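橙黄色老木头家具，到底刷不刷白？吵一架吧

发帖：半勺芝麻酱
2024年7月27日
阅读时间：16分钟

半勺芝麻酱（楼主）
先交代一下背景。五月份刚搬进现在这套老房子，房东留了一屋子那种橙黄橙黄的木头家具，餐桌、五斗柜、床头、门套，连踢脚线都是一个色。你们应该都见过，就是小时候去亲戚家吃饭，桌面上压一块玻璃，玻璃底下夹着挂历的那种颜色。
房东人很好说话，说随便我折腾，别拆门就行。我第一反应当然是刷白！刷白多干净啊，网上刷白改造的帖子我收藏了一堆，刷完配个藤编灯，看着能省半年心情不好的钱。结果上周把五斗柜的一个抽屉面试着打磨了一下，磨开发现里面的木纹特别漂亮，有一道一道的深色水线，我一下子就下不去手了。
现在卡在这儿：全刷白，还是只换搭配不动木头？预算不多，已经花出去424块买砂纸、打磨机和一罐Hutov的木蜡油了（对，我还没想好就先买了，别骂）。想听听大家怎么弄的，最好是住过一阵子的，不要刚刷完当天的那种感想，刚刷完谁都觉得好看。

厨房漏水中
刷。别犹豫。
我家之前一模一样，客厅门套加电视柜全橙的，白天还行，晚上一开灯整个屋子像泡在橘子汽水里。我忍了两年，去年全部刷成暖白，第二天起床心情都不一样。木纹好看是好看，可你又不会每天蹲在五斗柜前面看木纹。
提醒一句，底漆一定要买封闭底漆，不然木头里的黄会一点点渗上来，刷三遍白还是发黄，哭都来不及。

老榆树下
不同意楼上。我家那套柜子刷白的时候我也高兴，高兴了一年半，然后边角开始掉漆，掉的地方露出橙色，比原来难看十倍。拉手周围最惨，天天摸，摸出一圈灰印子，擦也擦不掉。后来想退回去，脱漆剂味道大到邻居来敲门。
刷漆这事是单行道，楼主想好。木头颜色不好看，多半是跟它摆一起的东西不对，墙是黄的，灯是黄的，窗帘也是米黄的，那木头能不橙吗？

厨房漏水中
回复 老榆树下：掉漆是你没上罩光吧……我家用到现在一点事没有。

老榆树下
回复 厨房漏水中：上了，两遍。你家有猫吗？有小孩吗？我家都有。

厨房漏水中
回复 老榆树下：那确实没有，这个我认。

阿绿不吃葱
我站中间。大件不动，小件刷。我家餐桌留着原色，椅子刷了墨绿，从Csonka淘的二手椅子，形状都不一样，刷成一个颜色以后居然像一套。餐桌橙一点反而显得暖和，吃饭有胃口。全屋刷白我在朋友家见过，拍照好看，坐下来总觉得在等叫号。

半勺芝麻酱（楼主）
哈哈哈哈等叫号，我已经有画面了。
@阿绿不吃葱 墨绿放在橙木头旁边不会太重吗？我家餐厅朝北，下午三点以后就暗了。

阿绿不吃葱
朝北的话墨绿可能闷。你可以往灰绿走，鼠尾草那种，带点白的。别买荧光绿！别问我怎么知道的。

地板吱呀响
来讲点枯燥的。橙色对面是蓝色，所以冷色放在橙木头旁边，木头会显得更橙，这是很多人踩坑的地方：嫌橙，买了一块宝蓝色地毯想压一压，铺上以后木头像着火。要让它安静下来，办法是挑饱和度低的冷色，灰一点、浅一点，蓝灰、紫灰、灰绿都行，对比在，但是不喊。
另一个办法是顺着走，陶土、焦糖、芥末，全往暖里靠，整间屋子橙成一片，它就不突出了。这个要光线好，楼主朝北就算了。
灯泡也看一下，2700K的换成4000K，比刷漆便宜多了。我家换完灯泡，我妈以为我把柜子换了。

海盐苏打饼
反对4000K。住人的房子打4000K像便利店，我宁可木头橙。

地板吱呀响
回复 海盐苏打饼：那3500K嘛，中间的也有卖，店里翻一翻。

海盐苏打饼
回复 地板吱呀响：3500可以接受。
顺便说楼主那罐Hutov，我用过，上完颜色会深一度，而且偏红。你要是本来就嫌橙，先在柜子背面试一小块，过两天再看，不要当天下结论。当天看着很润很高级，干透了是另一回事。

半勺芝麻酱（楼主）
啊？偏红？我买的时候店家跟我说是透明的……

海盐苏打饼
透明是没有加色，油进到木头里本来就会变深啊，你拿湿手摸一下没上漆的木头，就是那个效果。

柜门关不严
我讲个花钱的教训。我家原来那个橙色书柜，我找师傅来喷漆，上门看了一眼报价1,156，我觉得还行就做了。做完平整是真平整，跟新买的一样，问题就在这儿，跟新买的板式柜子一模一样，木头味儿全没了。我爸来家里看了一圈，问我老书柜扔哪儿了。
所以我的意见是，柜子要是实木的，留；要是贴皮的，随便刷，刷坏了不心疼。楼主先看看你那个五斗柜是不是实木，抽屉侧面、背板、柜脚内侧，看看木纹是不是连着拐过去的。

厨房漏水中
回复 柜门关不严：1,156我能自己刷三遍还剩顿火锅。

柜门关不严
回复 厨房漏水中：你来帮我刷，我请你火锅。

半勺芝麻酱（楼主）
刚才趴地上看了半天，抽屉侧面是实木，背板是三合板，柜脚是实木。餐桌桌面翻过来看也是实木拼的，底下还有人用圆珠笔写了尺寸，应该是当年木匠写的。突然更下不去手了！！

老榆树下
圆珠笔那行字千万别磨掉，太可爱了。

一只旧台灯
路过说一句，我觉得你们都把“橙”当成病在治。那个年代的清漆本来会随时间变黄变橙，原来的木头颜色没那么深。楼主磨开抽屉面以后，露出来的颜色是不是浅一些？要是浅很多，那你只要把旧漆去掉，上一层水性的哑光清漆就行，水性的不怎么变黄，颜色自然就退下来了，刷白那套都用不上。
我用的是Poltura的哑光，味道不大，开窗晾着就能睡人。缺点是干得太快，夏天刷容易留刷痕，得早上刷，别中午刷。

半勺芝麻酱（楼主）
对对对磨开以后浅很多！像燕麦奶的颜色，外面那层像南瓜汤。
但是餐桌要整个磨的话我有点怂，桌子不小，而且我打磨机用得很烂，抽屉面上已经磨出一个浅坑了……

一只旧台灯
打磨机走顺纹，手别压，让机器自己的重量去磨。砂纸从粗的开始，不要一上来就细的，细的磨不动旧漆，你一急就压，一压就出坑。坑里那块用手工砂纸包个木块慢慢找平，还有救。
戴口罩，戴口罩，戴口罩。老漆不知道里面有什么，粉尘别吸。家里有小孩的话，建议搬到外面弄，或者就别磨了。

海盐苏打饼
同意，老漆我是真不建议在屋里磨。非要在屋里就湿磨，慢一点，抹布擦完直接扔。

阿绿不吃葱
所以讨论了半天，楼主现在倾向哪个？投票吗，我投留着。

厨房漏水中
我还是投刷白。你们都在讲情怀，我讲的是晚上开灯那个橘子汽水，住进去才知道。不过实木的话，我少投半票。

地板吱呀响
投留着，先换灯泡。一个灯泡才多少钱，换完不满意再吵也来得及。

柜门关不严
留。顺便问，楼主餐桌上那块玻璃还在吗？那种绿边的老玻璃压着，木头看起来会更脏更黄，拿掉试试。

半勺芝麻酱（楼主）
玻璃还在！刚搬下来靠墙了，死沉。拿掉以后真的清爽一截，我之前一直以为是桌子脏，拿抹布擦了好多回。
那现在的问题变成桌面没东西护着，我吃饭很能洒。要铺点什么？桌布我不喜欢，垂下来的边老被我坐住，有一次站起来把一碗汤带走了，整碗，连碗。

海盐苏打饼
桌垫啊，只铺中间，四周露木头。我家用的Isix，可以卷起来洗，几乎100块，不算便宜但用得住。颜色别买透明的，透明的底下容易闷出白印，铺半年掀开一看心都凉。

老榆树下
透明的不行+1。我那张桌子就是这么闷出白圈的，后来拿核桃仁擦，擦掉一半，剩一半，远看像个月亮。

阿绿不吃葱
回复 老榆树下：核桃仁真的管用吗？我家有杯子印。

老榆树下
浅的管用，深的没用，而且桌子会香好几天。

厨房漏水中
桌垫我推荐米白，反正脏了能擦。

地板吱呀响
回复 厨房漏水中：你怎么什么都要白的。
米白放橙木头上会显得木头更黄，跟泛黄的墙一个道理。还是我前面说的，低饱和的冷色，浅一点。

厨房漏水中
回复 地板吱呀响：行行行，冷色。那楼主买之前先找块布铺上去看看，床单什么的都行，省得退货。

半勺芝麻酱（楼主）
铺了！家里有一条洗旧了的蓝灰枕套，放上去效果还不错，一条深蓝的浴巾放上去果然像地板吱呀响说的，桌子着火了，哈哈哈哈。所以灰的浅的对，深的艳的不对，这条我算学会了。

一只旧台灯
枕套那个下午拿开，晚上开灯再铺一次看。白天晚上是两张桌子。

半勺芝麻酱（楼主）
晚上也看了，灯底下蓝灰变得有点像旧报纸，不太讨喜。紫一点会不会好些？

地板吱呀响
会，黄光会吃掉一部分蓝，往紫偏一点，灯下剩下的刚好是个干净的灰。别太紫就行。

海盐苏打饼
紫配橙我脑子里是游乐园…… 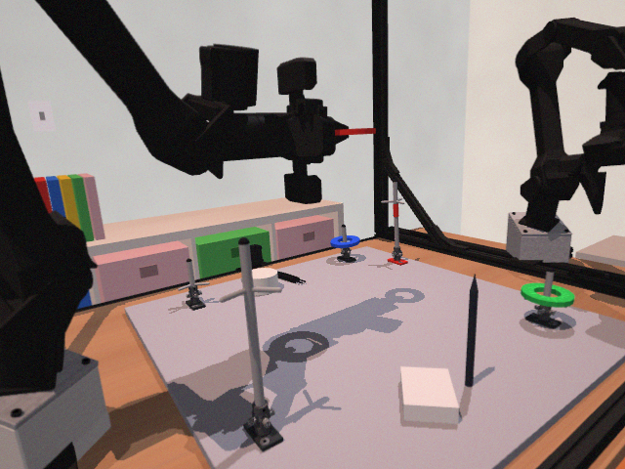
半勺芝麻酱（楼主）
餐桌我决定不刷也不磨了，留着，五斗柜等天凉快了再慢慢弄，灯泡今天下单了3500K的（海盐苏打饼你满意了吧）。桌垫的颜色也定下来了，就照图里这种浅浅的薰衣草灰，放在橙棕色的木桌上一点都不游乐园，灰得很安静，木头还是暖的，我越看越喜欢！连那一点细细的鲜红搁在中间都挺提神，搞得我又想买红筷子了。浅坑那块我拿木块包着砂纸磨了一晚上，手酸，坑还在，先这样吧，等我桌垫到了再来回帖。厨房漏水中你要是路过，门套可以让你刷，门套是贴皮的，我看过了。

相关帖子
老清漆发黄怎么判断要不要去掉
朝北餐厅配色互助楼
桌面白印处理方法汇总（核桃仁、牙膏、蛋黄酱都有人试）
二手椅子混搭晒图，Csonka淘货专楼
水性哑光清漆夏天刷出刷痕，还有救吗
租房不拆门的改造思路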